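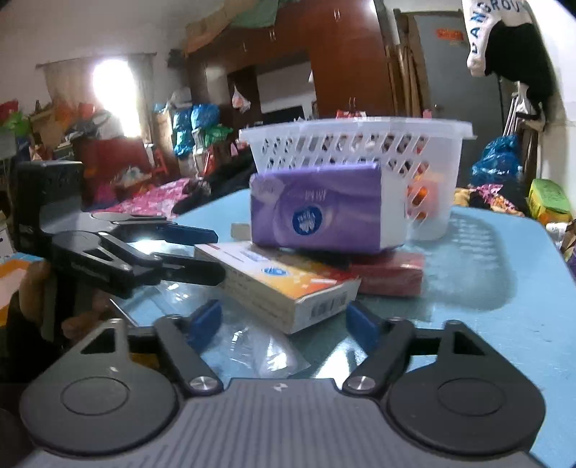

The Slow Return of the Supper Club
By Anjana Liyanage

My grandmother kept a recipe tin with 66 cards in it, and I would bet that more than half of them began with the words "serves twelve." She cooked that way because people turned up (neighbors, cousins, the man who tuned the piano) and it would never have crossed her mind to send them home hungry.

I thought of her in December, when I climbed four flights of stairs in Prata to eat dumplings with strangers. Kyung-tae Ahn has been hosting these suppers for two years now, in an apartment with one good table and a second made from an old door, and his mailing list has grown to 361 names. He picks the guests for each evening out of a soup pot!

"People are shy until the soup comes," he told me, handing me a ladle, "and then you can't get them to leave."

He was right, of course. I sat beside a retired bus driver who had strong feelings about cabbage, and by the time the pears came out we were trading phone numbers and arguing over whether black vinegar belongs on everything. I say it does. She has since mailed me a jar of her own pickles, with a note telling me to wait a week before opening it, and I lasted until the next morning.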